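My May of Haunted Houses

I've spent most of May with old ghost stories, and I can't remember a happier month of reading. Darkulus, the anthology my friend Liis Sproģis pressed on me, has a story set at a manor called Jisthorpe that kept me up two nights running!

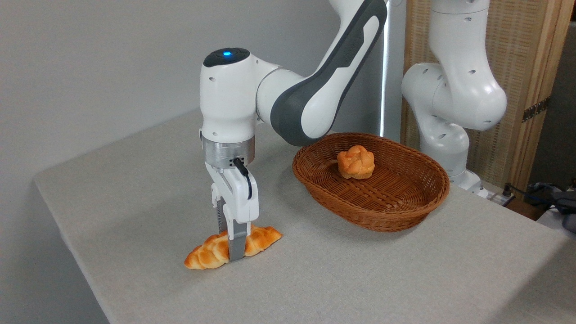
Do you have to read the stories in order?
Start wherever you like, though the three Jisthorpe tales do share a housekeeper, and she's much creepier if you meet her young.

What I love is how slow they are (my husband would say too slow). A door is left open, somebody writes a letter, and forty pages later you're checking your own hallway. Liis and I are talking it all over on Monday, and I still have 200 pages to go, so wish me luck. 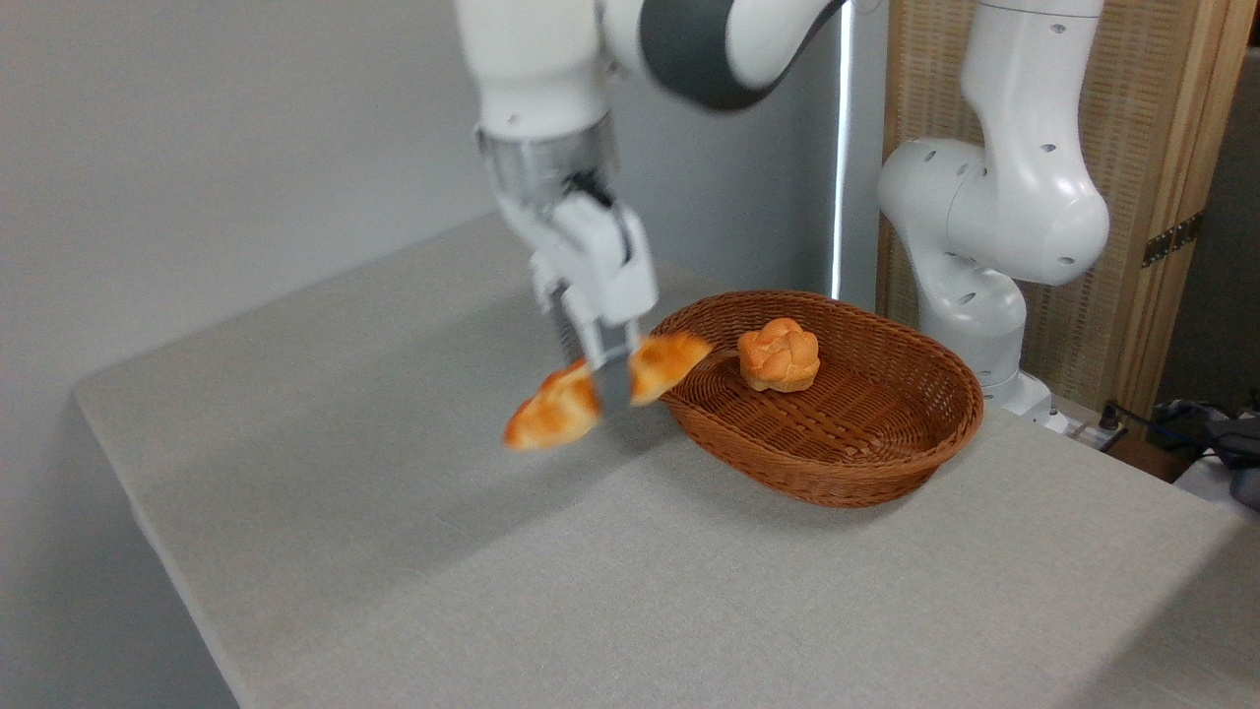
A pastry in the gripper, a bun in the basket

Next up is Priedītis, if I'm brave enough.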